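Sollelcombe Robotics Club
Kitchen Task Set-up Guide, part 2: Table and arm

Read part 1 first (joining the club network, getting a login). If you havent got a login, stop and get one. Nothing below works without it.

What you need before you start

Arm, already bolted down. Don't unbolt it.
Clukska controller box and its power lead.
The props crate, marked KITCHEN. Not the one marked SORTING, the fruit in that one is the wrong size.
Laptop with the Flamthorpe software on it.
One other person. Two people at the table whenever the arm has power, no exceptions.

2.1 Powering up

1. Stop button pressed IN before anything else.
2. Controller on at the wall, then at the box. Wait for the fan to settle.
3. Open Flamthorpe on the laptop, choose Kitchen, type the port number: 2804. The practice simulator is 1878. Mix them up and you'll be driving a cartoon while the real arm sits there.
4. Twist the stop button to release it. Hands off the table first.
5. Press Home. Let it finish.

Caution: if the arm jerks on Home, hit stop and leave it. Don't press Home again to see if it does it again. Write it in the log, with the time.

Note: the joint names on screen are not the same as on the old wall poster. Go by the screen.

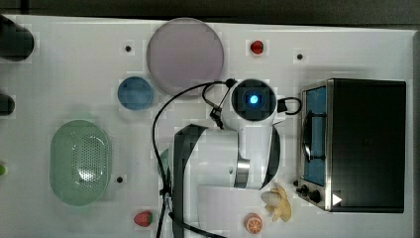
2.2 Laying out the props

Stop button in again for this bit. Props go out by hand, any order, but keep them inside the reach of the arm or the run is wasted. Spread the fruit out. New drivers always bunch it together and then can't get the fingers round anything. The pink plate goes towards the far side with the small blue dish next to it, green basket over on the left, oven on the right with its door facing the arm. Bananas between arm and oven are fine for a Level 2 run, take them away for Level 1. Strawberries can go anywhere you can reach without leaning over the arm.

1. Wipe the table. Crumbs get into the holes.
2. Oven first, it's the heaviest. It stays UNPLUGGED. Always. We only use the door.
3. Plate, dish, basket.
4. Fruit last.
5. Check the cable (see 2.3).
6. Everybody back, then release stop.

Caution: the oven door handle is not for lifting the oven. Carry it from underneath.

2.3 Cable check

The loop by the wrist needs slack. Too tight and it pulls at full stretch, too loose and it drags the fruit about. Turn the wrist slowly from the laptop, both ways, and watch the loop the whole time. If it catches on anything, stop, move the prop, try again. Do not tape the cable to the table. We had that last February and it took a connector with it.

2.4 First run

1. Speed slider to the lowest setting.
2. Pick one strawberry, put it on the plate. Thats all.
3. Save the run under your own login, not Sepúlveda. Sepúlveda is the shared competition account and we clear it out before every heat.
4. Happy? Speed up one notch. Not happy, do 2.3 again.

If the gripper closes on nothing, check the height before you blame the software.

2.5 Packing away

Home, stop button in, box off, wall off. Props back in the KITCHEN crate, fruit at the top so it doesnt get squashed. Fill in the log even if the run was rubbish. Laptop goes on charge.

Part 3 covers the oven door.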